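Textile Care and Household Practice
Handout 4: Handling and folding knit garments
Course leader: Arnout Van den Broek
Practice room: Nhung Tiêu
Version of 28 September 2023

Please read this handout before the practice hour. Bring one knit T-shirt of your own, clean and dry. It does not need to be new. A shirt which has been washed many times is even better for our purpose, as you will see in part 2.

1. Woven and knit

In Handout 3 we worked with pillowcases and tea towels. These are woven: the threads cross each other at a right angle and the cloth stays quite stable when you pull along the thread. A T-shirt is knit. It is made from loops, and loops open when you pull them. For this reason the fabric gives much more in the width than in the length. Try it with your own shirt: pull gently at the hem with two hands, first sideways, then from top to bottom.

Most knits come back to their shape after a short pull. If the shirt hangs for many hours from two small points, the fabric there can stay long and wavy. At home you see this as little "ears" on the shoulders or at the hem.

2. Looking before folding

Hold the shirt up and let it fall free. Look at the side seams. In many shirts they do not run straight down anymore, but turn a little to the front or to the back. We call this twist, or spirality. It usually comes with washing, and you cannot fold it away. If your shirt has it, fold after the shoulders and the sleeves and do not try to make the seams lie on top of each other.

The students from the Stidport group asked me last time if ironing will correct the twist. It helps for one day. After the next wash it is back.

3. Two points of hold

When we lift a garment from the basket, we mostly take it at two points. The distance between the points decides the line of the top edge. With the hands too near, the middle hangs down in a deep curve. With the hands far apart, the edge becomes straighter, but then the knit is under tension and you get folds which start at the points and run in a diagonal into the fabric.

How much you take between the fingers is also important. If you take only the corner, the cloth stays open beside it. If you take a whole bunch, the corner is hidden inside and you must search for it again.
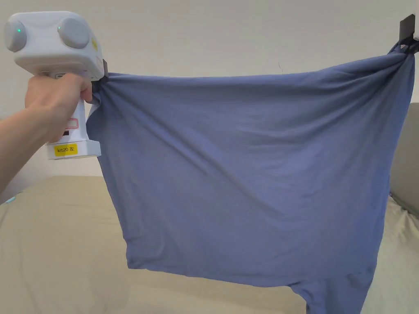 Fig. 1. Blue knit garment held at both upper corners. Compare the gathered corner on the right with the left one, and note the diagonal folds and the sag along the top edge.

Questions about tension come back in the Plerngate exercise, so please keep your notes.

4. Folding, the order we use

Lay the shirt on the table with the front down. Smooth it from the middle to the outside with flat hands. Do not pull at the hem.
Bring one side to the middle, together with its sleeve. Turn the sleeve back so that it lies inside the edge.
Do the same with the other side.
Fold the hem up to the collar, then fold once more if your shelf is narrow.

On a soft surface like a bed the same order is good, but smooth the shirt again after each fold.

5. For the practice hour

We work in pairs for 90 minutes. Each pair folds 12 shirts, and you change roles after the first half. Nhung Tiêu will have extra shirts in the room for those who forget theirs.

Homework: write 200 words about one knit garment you have at home, how it is stored and what you see at its shoulders and hem. Please hand it in on paper.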